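新一年设备预算:先仿真,后下单

2025-01-06

去年 11 月开始排今年的设备清单,拖到现在才定稿。整理一下思路,主要给自己留底,也给组里后来接手采购的人看。

需求很窄:单臂,台面抓取,物体以厨房杂物和果蔬为主,形状不规整,尺寸跨度大。精度要求不高,重复定位做到毫米以内就够。真正的约束是夹爪开口和台面上的可达范围,这两项在选型表里往往只占一行,出问题却都出在这里。

末端执行器比了两款。Skarnora 的平行夹爪结构简单,备件便宜,指尖可换,缺点是开口偏小,抓大果子只能夹局部。Babaei 的连杆式两指夹爪开口大,指尖窄,细物也能夹,但连杆往两侧张开时占地方,靠墙、靠箱子的位置容易干涉。单价差 643 欧,放在总预算里不算决定性因素,所以最后按任务覆盖率选,倾向连杆式。

控制柜和支架走 Holix 的套装,报价 3670 欧,含安装板和急停,不含运费。单独买各件能便宜一点,但要自己对孔位、自己配线,人工算进去没有优势。支架高度可调,这一点要写进合同附件,口头答应的不算。

交期方面,Holix 给的是 59 天,从到账日算起,不从下单日算。去年有一批线缆就是在这个口径上吃了亏,计划表整体往后推。今年的排期统一按到账日填,再加两周缓冲。

Rania Bouazza 在预算评审时提了一个意见:夹爪下单之前,先在仿真里把候选物体过一遍,不要等到货以后再发现台面布局不合适。这个意见我采纳了。仿真用的是 Ostus,许可证原本就有,不新增支出,只占一台工作站的时间。

仿真能回答的问题有限,列在下面:

指尖与物体的相对尺寸是否合理。
连杆两侧需要留多少净空。
基座放在台面哪一侧,手臂会不会挡住要用的区域。
台面边缘和缺角附近还能不能摆东西。

摩擦、果皮形变、线缆拖拽这些,仿真里的结果我不拿来做采购依据。物体模型的比例也要另外核对,素材库里的东西大小不一定对,有的水果比旁边的餐具大出一截,照这个去定开口尺寸会多花钱。我的做法是自己量实物,再把模型缩到对应尺寸,量不到的先不参与选型。

预算表分三档:必买、缓买、不买。必买是夹爪、支架、控制柜和一套备用指尖。缓买是腕部相机和第二套安装板,等台面方案冻结再说。不买的是力传感器,当前任务用不上,明年再评。备用指尖按 6 副报,这类东西磨损快,补单的运费经常比货值还高。

相机的位置暂时定两路,一路贴近夹爪往下看,一路在台面外侧看全局。近处那一路主要看指尖与物体的关系,全局那一路用来检查手臂和箱子、台面边缘之间的距离。硬件还没买,先在仿真里摆。 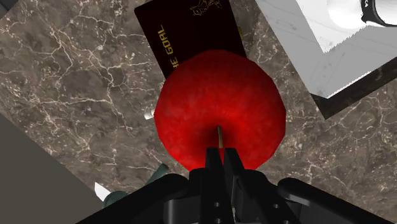
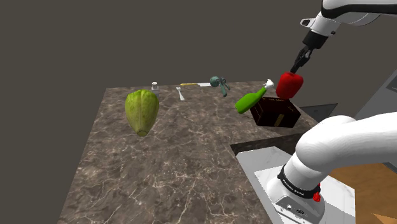

仿真渲染画面:上图为夹爪与红苹果的近景,下图为台面全局,夹爪下方是红色物体和深色箱子。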